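About Allodham

Allodham is a small shop that tests household robots. Two-handed ones mostly, the kind meant to work at a kitchen counter. Makers send us a machine, we run it through chores, we write down where it goes wrong. No selling, no building. Started by Mebrat Tesfamariam, still run by her.

This page gets updated when somebody has time. Last update 2020-01-11.

Why faults

Our first paid job was a failure. Customer was Rantala, the arm was one of theirs, the chore was dishes. Set 133 repeats, planned to be done by lunch. On repeat 54 the hand stopped answering with a mug still in its grip. Software said open. Hand said nothing. Stop button killed power to the arm, and the fingers stayed shut, as designed, so we had a safe arm and a mug we couldnt get back without a hex key.

No one hurt. But we had written a stop procedure that covered the arm and forgot the hand completely. That went in the report under our own name. Rantala kept us on.

Since then the sink is our main station and the held-object stop is its own test.

At the sink station:

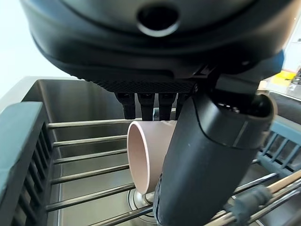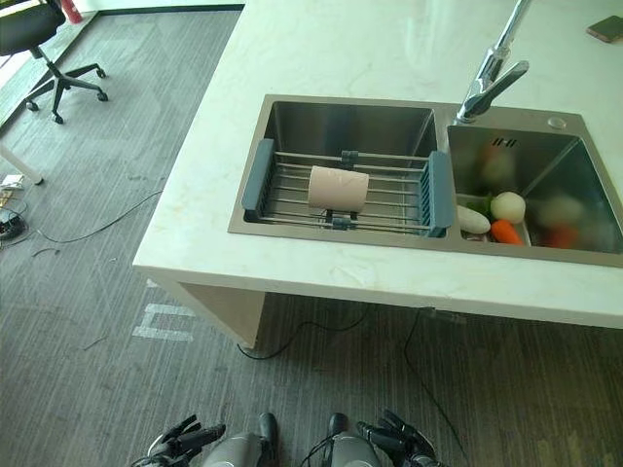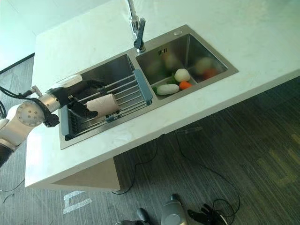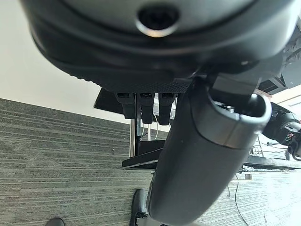
What changed after repeat 54:

Two people at every run, one of them on the stop and doing nothing else. No phone, no notes.

A stop now has to answer 2 questions. Did the arm stop. What is the hand doing with whatever it had. A machine that drops a full cup and a machine that wont let go both get written up, makers can argue about which is worse.

Nobody reaches in to free an object untill power is off and the second person says so out loud. Sounds fussy. Saved a thumb in July, we think.

Every fault gets a number, even the boring ones. We're at 59 for the sink alone. Lost signal to the hand is the top of the list, then bad grip on round things, then cable snags. Cables are dull and they cause a lot of trouble.

The fault log

We keep ours in Zevex, plain text, one entry per fault, time and last command first and opinions last. Customers get the whole log for their machine, not a summary. If the mistake was ours it says so. Roughly half of the early ones were.

Filden is our name for the short version of the stop test. Takes a morning. If you only want one thing from us, get that one.

Working with us

Send the machine with its own stop button and the manual, whatever state the manual is in. Tell us about known faults up front, please. We will find them anyway but its slower and you pay for the hours.

Visits fine by arrangement. Closed shoes, hair tied back, stay behind whoever has the stop.

Write to Mebrat through the contact form. She reads it most mornings.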